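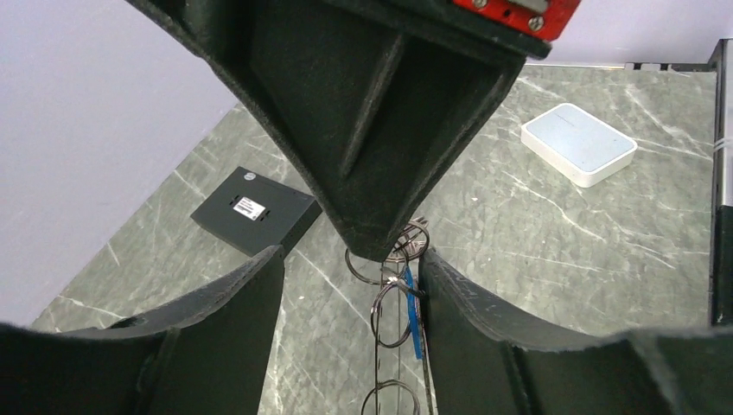
1/ Motorcycle insurance, part two: the stuff I wish I'd read before I signed

So last time I promised I'd get into what happens when somebody hits you and their coverage is tiny. Grab a coffee, I've been through this one myself.

2/ Back in March a pickup turned left across me at the Olberg Road light (9 in the morning, bright sun, high-vis jacket and all). I got a broken wrist and a bike that would only go in circles. The driver was insured, barely.

3/ My policy is through Prendier. I'd bought the cheap one, and when the agent asked if I wanted underinsured motorist coverage I said nah, I'm a careful rider. Oof. It would have been 200 bucks a year!

4/ Gear counts too. My helmet and jacket came to 700 dollars and I had no idea you can claim those separately. Dig out your receipts, take pictures, email them to yourself tonight.

5/ The shop (Mendonça Cycle, love them) wrote up the damage at $2,045. The first offer I got was well under that. I sent their estimate back with a polite note and waited. Second offer was better, still not great.

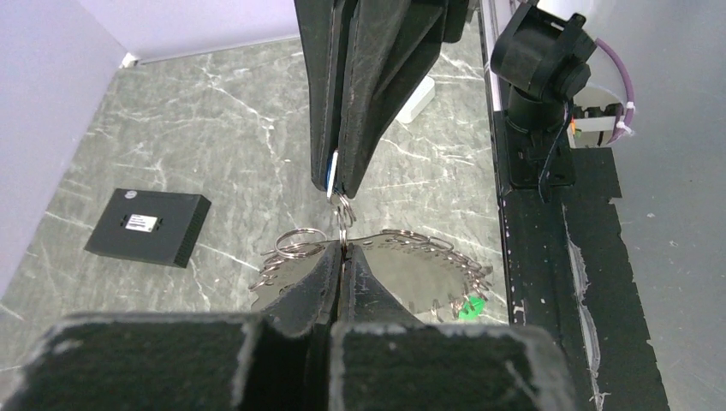

Metal rings and a little blue and white tag

6/ Please don't give a recorded statement while you're on pain meds. I did, and I said "I'm fine" like four times. They read it back to me later, word for word.

7/ A few of you asked about the Nurell dash cam for bikes. I don't have one yet, still saving up. If you run one, tell me how it does in rain?

8/ Next thread is medical payments coverage, and whether it covers your passenger. Mine didn't, so check yours before you take anybody out for a ride.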